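Cliltero opens remote teaching desk for two-arm robots at Borkham
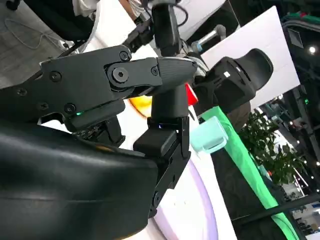 Cliltero has begun collecting hand-guided and remote-controlled demonstrations at its new site in Borkham, where operators teach robot arms to sort and place small household objects. The company said the site has recorded 605 usable demonstrations since it opened in November, against a first target of 1000. Each demonstration is one complete run of a task, from a fixed starting pose to release of the last object. The work is done on white tabletops printed with a large pale lavender circle, and the objects are small and brightly coloured, among them a translucent mint-green piece shaped like a small cup or cube. The gripper is a two-fingered type with a finely ribbed surface on one finger tip and a squarish black pad on the other finger.

Two methods are in use. In the first, the operator holds the arm and moves it through the task while the motors are set to resist only gravity. Joint angles and gripper opening are logged throughout. In the second, the operator sits at a separate desk and drives the arm with a pair of hand controllers, watching the table directly or on a monitor. A wrist camera records in both cases.

Paweena Tanasarn, who manages data collection for Cliltero, said hand guiding is quicker to learn but gives less useful video.

"When you hold the arm, your hands and sleeves are in the recording, and the model will see them in training and never see them again," she said. "We use it for the first twenty minutes with a new task, to find out where the arm can and can't reach. After that we move to the controllers."

Remote control has its own cost. New operators tend to stop above the object, correct, stop again and then close the gripper. A model trained on those runs copies the pauses. Cliltero now trims stationary periods at the start and end of each run but leaves those in the middle, on the grounds that some of them are real decisions. Runs in which the operator pauses for long stretches before closing the gripper are sent back for review.

Of 1877 runs attempted, the remainder were rejected or are still waiting to be checked. Tanasarn said the most common fault was an inconsistent starting pose, followed by objects nudged out of reach and left there. Dropped objects are not a reason for rejection if the operator picks them up again with the arm.

"A recovery is worth keeping," she said. "If every run is perfect, the arm has no idea what to do when the block rolls."

The control software was written by Jerside, which also supplies the controllers. According to Ebere Okoro, a software engineer at Jerside, the main change for the Borkham site was in how the gripper command is handled. Earlier versions treated it as open or closed. The current version passes the position of the trigger straight through, so that a partly closed gripper is recorded as such.

Okoro said the change was requested after tests with soft and thin-walled objects, where operators were closing the fingers fully and crushing the part. "They knew how hard to squeeze, and we were throwing that away," he said. Delay between controller and arm is logged with every run, and a run is flagged automatically if the delay rises above the limit set for the task.

Each operator works through seven tasks in rotation. The list covers single pick and place, stacking, sorting by colour, nesting one container in another, handing an object from one arm to the other, uprighting a fallen object, and clearing the table. Handover has been the slowest to collect. Both arms must be driven at once, and operators reported that the hand they were not watching tended to drift. Jerside has added a hold button that freezes one arm while the other moves – it is optional, and its use is recorded.

Starting layouts are changed between runs. The operator is shown a target layout on the monitor, places the objects by hand, steps back and confirms before recording starts. Tanasarn said early batches were too tidy, with objects set in a row near the middle of the table, and that these had been kept but marked so they could be left out of training.

A second site, at Thammasiri, will run the same seven tasks with the same controllers but under different lighting. The two sets of recordings will be compared before either is expanded. Cliltero said it wants to know whether a model trained at one site will work at the other without extra demonstrations, and will test this in both directions.

Operators are trained over three days, the first of them on hand guiding only. Sessions at the controllers are limited to 45 minutes, with a break before the next. Okoro said error rates in the logs rose after that point, mostly in the form of late gripper releases.

Cliltero has not decided whether to publish the recordings. Jerside said the revised gripper handling will be included in the next general release of its control software.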